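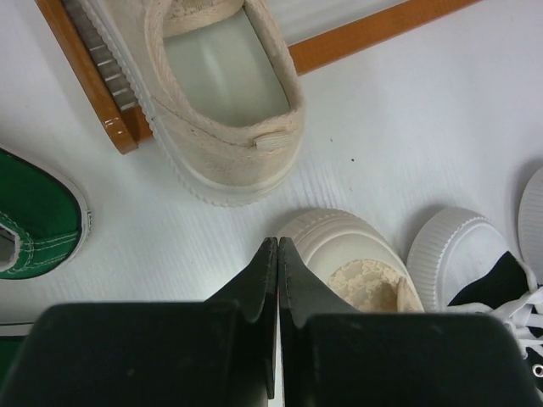
Issue 67, page 7

Wanted: shoe sorter, two evenings a week, Flerkby

Plodside Shoe Exchange takes in canvas shoes by the bagful and sends them out again in pairs, which is the hard part. Beige slip-ons, green ones, black lace-ups, and the odd white thing with flowers on. We had 192 shoes in June and have run out of table.

You will match, brush, re-lace and put things back on the rack facing the same way. You need decent eyesight, a tolerant nose and no strong feelings about other people's insoles. Experience in retail is welcome but may have to be unlearned.

Pay is hourly, tea is free, biscuits are contested. Apply in writing to the Exchange, Nudidik Yard, Flerkby, by 13/07/2020. Please state your shoe size, as we are curious.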